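Gathering demonstrations (robot learning)

Gathering demonstrations is the part of robot learning where a person shows the machine a job, over and over, and everything gets recorded. I've been doing it with Rafia Jafri in Zallolcombe for long enough that I was asked to write this entry, so please forgive the odd "we" where an encyclopedia would have none!

The basic idea is simple. One showing, from the arms setting off to the arms coming home, is called an episode. Each episode stores the joint positions and the pictures from the cameras, all stamped with the time, and a program later learns to go from what the cameras see to what the joints should do. Our own set is called Emon, and it's all sorting: small toy bricks, a red tray with six compartments, two arms sharing one table.

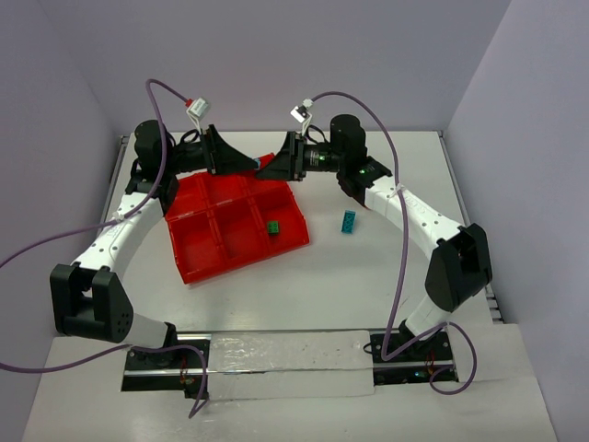

Variety matters more than people expect. If a brick always starts in the same spot, the program learns the spot and ignores the brick (we lost 27 episodes to exactly this in February, and Rafia still brings it up). So we shift the tray a little, turn it, swap colours and stand pieces on end — anything that might happen on a real table. Emon now has 300 episodes and we're aiming for 500.

Wrist cameras get a section of their own in most write-ups, and fairly so. A camera up on the wall gives you the whole table, but the arms get in the way just when things become interesting. One on the wrist travels with the gripper and looks past the fingers at the piece itself. Shiny plastic is a nuisance for both, and a brick that matches the tray is worse.
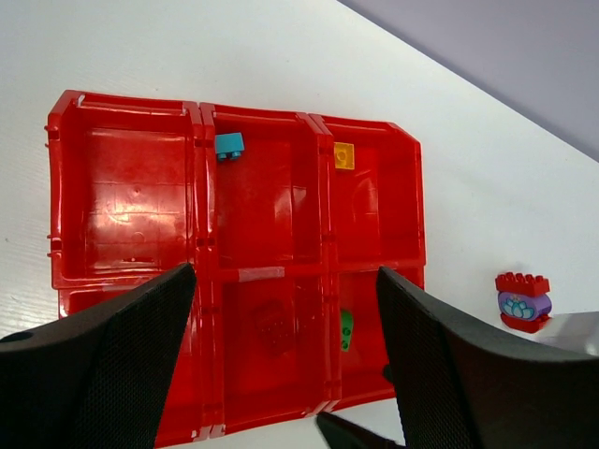

Should failed attempts be kept?

Mostly they should, as long as they're labelled. A fumble followed by a good second try teaches recovery, and we keep those in the main set. Complete muddles go in a separate folder. Mircea Ciobanu, who trains on our data, would rather we kept the lot.

See also: Asadi labelling scheme; Zaltis episode format.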